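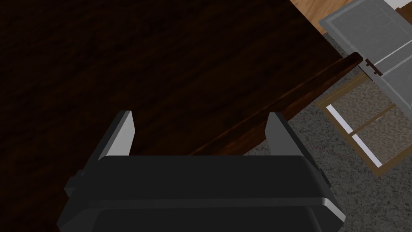

September - kit list for next year, first go

Budget form wants one number by 4 in the afternoon. Don't have one number. Writing it all down so whoever picks this up can see where it came from.

What we're asking for, in order of how much I'd fight for it:

Wrist units for the second station. Clukar quote is in but it's for the old flange, need it redone. Lead time they give is 8 weeks from order, so if the order goes in late we lose most of the autumn. Ask them again about spares. Last time spare fingers were a seperate line and we missed it, then had to go back for more money. Fingers first, bodies second.

Compute. Sim jobs are queueing overnight and half the day. Got 235 hours of runs on the list for the home rooms alone and that's before anyone changes a texture. Either we buy another machine or we rent from Posbridge for the heavy months. Renting looks cheap until you leave it on over a break (we have done this). Leaning towards buy one, rent for peaks.

Base. The big one. Öberg do a two-arm base that would match what we've got in the sim near enough, Graludberg do a cheaper one with a shorter reach. Everyone wants the Öberg. Before we sign for it I want reach numbers out of the sim, table tasks and floor tasks both. If the short arms can do the table and only struggle on the floor then the cheap one plus a lift might do. Lift not priced yet!!

Notes from the home rooms while it's all running:

- Dark table top is a pain. Black gripper on near-black wood, hard to tell finger from table when the jaws are open over it. Might push us to lighter fingertips, or a better camera. Put both on the list, cross one out later.
- Stuff on the floor by the table edge, frame lying flat on the carpet and a grey panel next to it. Would the real base get close enough to a thing like that without rolling on it? Need clearance figure from both makers, neither sheet has it.
- Table edge is rounded at the corner. Collision mesh - check it's rounded too. Not a budget thing but I'll forget.
- Gripper max opening. A ball is a no on one hand whatever we buy, so two-arm lifts stay in the plan and so does the two-arm base. That's the argument for the form, use those words. 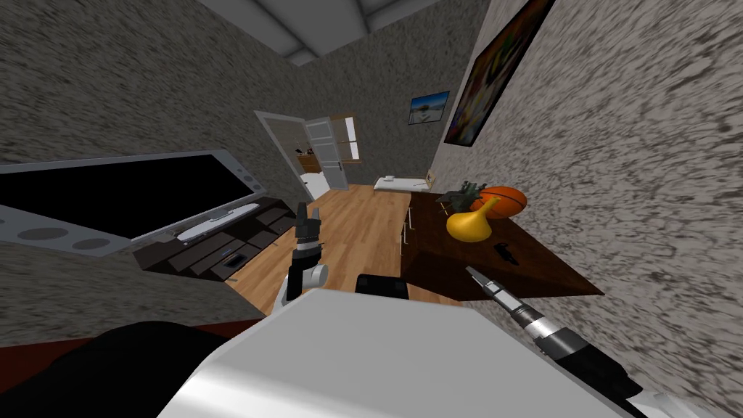
Small black thing on the tabletop is the other end of it. Dark object on a dark glossy surface, the pointed tip ought to get under it in theory, but I'd want a compliant pad as an option and Clukar list that as an extra. Add 3 sets. Vase next to the ball is the one I'd worry about on real hardware, so we need a box of breakables in the consumables line. Charity shop ones will do. Foam for the floor as well.

Real room to match the sim: table, telly, media cabinet, couple of pictures for the walls. Cheap enough second hand. Telly doesn't have to work, it's blank in the sim anyway. Plank floor is the dear bit, skip it, do vinyl over what's there and say so in the write-up. Carpet offcut for the other half.

Not asking for this year: force sensors (ours are fine), new desks, the second printer. Printer will come up. Say no.

Things that always get left off and then bite:
delivery and unloading
mains work for the charging dock
insurance uplift once the base is over the limit
service contract, Öberg want 7 percent of purchase per year, Graludberg haven't said
training days
cables. so many cables

To do before the form goes:
redo Clukar quote w/ correct flange and pads
reach runs, table then floor, both arm lengths
email Graludberg re clearance and service
price a lift
check wether last year's underspend can be carried over, I was told yes and then told no

If the reach runs aren't back by then, put in the Öberg figure and mark it provisional. Easier to come down than go up. Copy of the sheet is on the shared drive, second tab, ignore the first tab, the totals on it are wrong and I haven't found out why yet.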